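Introducing a two-armed robot on a picking and returns shift

Last updated 26 August 2019

These notes are for shift leads and site managers. They are based on what we did at the Kadrić returns depot in Ildale, where a two-armed robot now does part of the sorting. They cover the people side of the job. For wiring, guarding and emergency stops, follow the installer's manual and your own risk assessment.

What you need before you start
A list of the tasks on the shift, written by the people who do them
A desk with a computer that can run Sastance, the simulator we use for practice
Two members of the shift willing to be trained first
Paid time for training, agreed in writing

Step 1. Write down the work as it is done now
Spend a full shift on this. Job descriptions are no use for it, as they leave out most of the small things: turning a box round to find the label, putting a split bag inside another bag, telling the driver a pallet is short. At Ildale our list came to 292 separate actions. Many of them took a few seconds each.

Step 2. Sort the list
Mark each action as one of these:
Robot – the item is always presented the same way and a mistake does no harm
Person – it needs a decision, or it involves another person
Shared – the robot does the lifting and someone checks
Expect the Robot group to be smaller than the sales material suggests. Ours was 20 actions at first. They were dull ones that came up all day, so the effect on the shift was still large.

Step 3. Talk about jobs early
Do this before the robot is delivered. Say which posts will change, which will not, and what has not been decided. If you don't know, say you don't know and give a month when you will. We said November and kept to it.
Put the pay grade for the new operator role on the same sheet. Two of our sorters turned the role down because the first version had extra duties at the old rate. They were right to, and we changed it.

Step 4. Train operators in the simulator
New operators work at the desk only for their first sessions. They drive the arms in Sastance and learn to judge distance from the wrist views, where the gripper takes up a good deal of the picture and the room can seem to lean. Most people find this hard for the first hour. Keep sessions short, with a break away from the screen.
Ask each operator to:
Switch between the wrist views and the wider view, and say which one they are in
Open and close one gripper without moving the other arm
Bring a gripper up to an object and stop short of it
Back away along the same path
We ask for 100 clean approaches before anyone moves to the floor. Write a failed approach down with a reason. "Misjudged the gap" is enough.

Step 5. Run alongside the old method
For the first weeks keep the manual bench staffed. The robot takes whatever it can and the bench takes the rest. Do not set a target during this period. Our bench normally handles 800 items in a shift, and on its first day the robot dealt with almost none of them. By the end of the trial it had taken over the flat parcels and little else – that was enough to free one person for inspection.

Step 6. Review the new work
Sorting is tiring on the back and shoulders. Operating is tiring on the eyes, and it can be lonely. Rotate people between the two within a shift if they want it. Check:
Is anyone spending all day clearing up after the robot?
Who is called when it stops, and is that in their job description?
Can people still talk to each other at the bench?
Our own answer to the first question was yes for a while. We put it right by moving the reject chute nearer to the bench.

Practice views from the simulator
In the wrist views, find both fingers first, then look through the gap between them. In the wider view, find both arms before moving either. 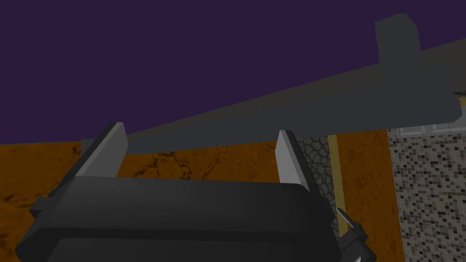
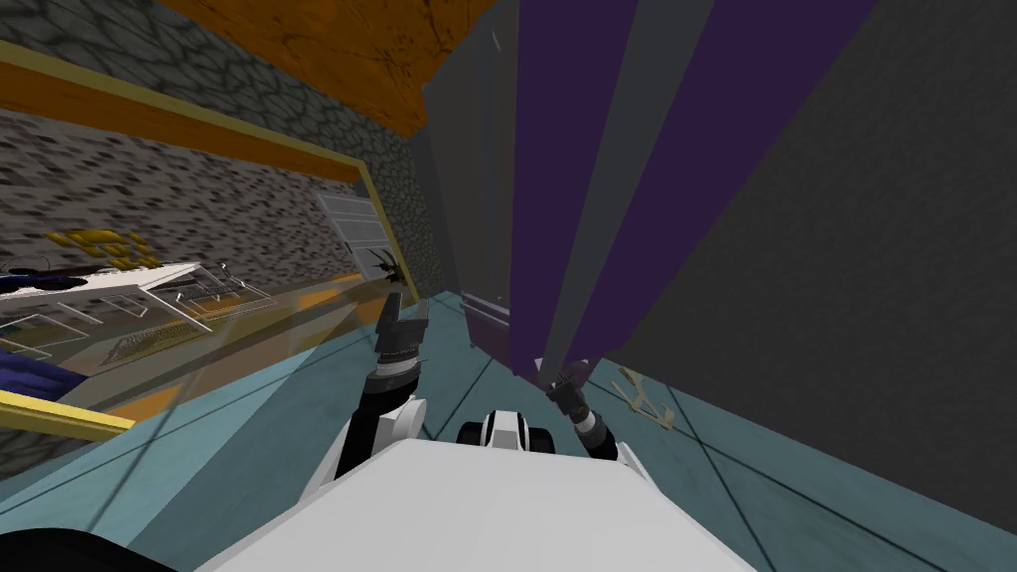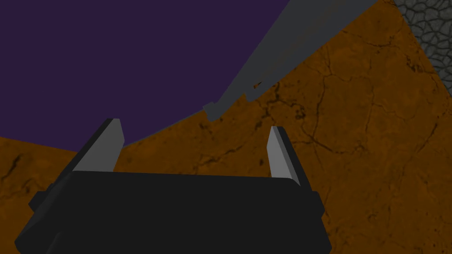
Simulated views. First and third: looking over an open gripper with nothing in it. Second: the robot's torso and both arms.

Keep the sheets from Step 4 with the training records. At Ildale they go in the Illell folder, next to the shift handover book.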